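Stop Steam Cleaning Everything

Posted January 2018 in Opinion

I've been cleaning upholstery and carpet for most of my working life, and I want to get something off my chest. We are drowning our furniture. Every rental counter in town will hand you a machine the size of a small dog, and every weekend people go home and pump a gallon of hot water into a sofa that needed a vacuum and a damp cloth. Then they call me!

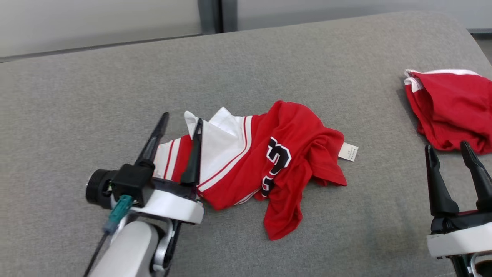
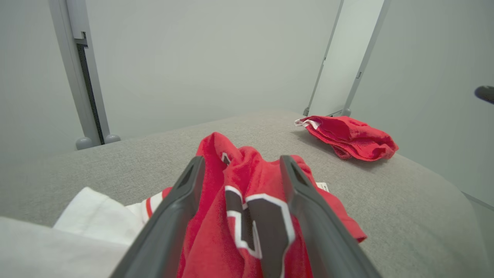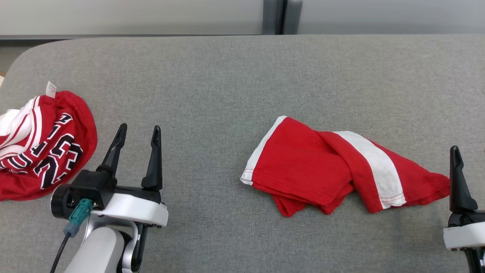 Let me tell you what those calls sound like. It's usually two or three days after the big clean. The couch smells like a wet basement, there's a brown ring on the seat cushion that wasn't there before, and would I please come over tonight because the in-laws are flying in. I go (I'm a soft touch), I put my hand on the cushion, and the top feels fine. Then I unzip the cover and the foam underneath is still soaked.

That brown ring is the part that upsets people most, and I get it. They worked hard all Saturday and ended up with a worse looking couch. When you soak a fabric, the water goes down into the padding and picks up all the old dirt that was sitting there quietly, bothering no one. As the cushion dries, the water travels back up and leaves the dirt on top. So you scrub the ring, with more water, and you get a bigger ring. I once met a loveseat in March that had four of them, one inside the other, like a tree.

My first boss, Hooman Ghorbani, ran a shop called Kermani and he would not let me touch a wet machine for my first 30 jobs. Vacuum only. I thought he was being cheap. I'd stand there in somebody's living room going over the same armchair again and again, slow passes, both directions, down into the creases where the crackers live, and I'd be thinking, any minute now the owner is going to ask why she's paying for this. But the chairs came up beautifully! Most of what we call dingy is plain dry dust sitting in the weave, and the minute you wet it you've made mud.

Now, I know what the other side says, because I've had this argument at trade shows until they turned the lights off. Hot water extraction gets deeper. It does, in trained hands, with a strong enough vacuum to pull the water back out. I own an extractor, a Varnon, and I love it, and it comes out of the van maybe one job in five. My gripe is with the idea that it should be everybody's first step, and with cleaners who sell it that way because it looks impressive and you can charge more for it.

I lost a customer over this last year. She had a sectional, good tight weave, nothing wrong with it except one greasy armrest where her husband puts his head. Another outfit quoted her $572 for a full extraction with a protector on top. I told her I'd do the armrest by hand and vacuum the rest for $100. She went with the $572. People trust the bigger number, I suppose, and it still bugs me.

So what would I like you to do? Vacuum your furniture every 2 weeks with the brush attachment, and take the cushions off when you do it. Flip them while they're out. When something spills, blot it with a white towel and keep blotting long after you're bored. Look for the tag under the cushion with the letter code on it, and if it says S, keep water away from it completely. A W means water-based cleaner is okay, and okay is a long way from a bucketful. If the tag has an X, put the bottle down and stick to the vacuum.

And please test your cleaner somewhere hidden first. I have said this to my own sister so many times that she now says it along with me, and last Thanksgiving she still bleached a pale patch right in the middle of her ottoman. It has a throw on it these days.

You'll need the wet machine sometimes. Pet accidents, a flood, a secondhand couch with a history you'd rather not think about. Fine, bring it out, or call someone who has a good one, and ask them how long the piece will take to dry. If they say an hour, keep calling around. Open the windows, run a fan, stand the cushions on their edges, and keep the kids off until tomorrow.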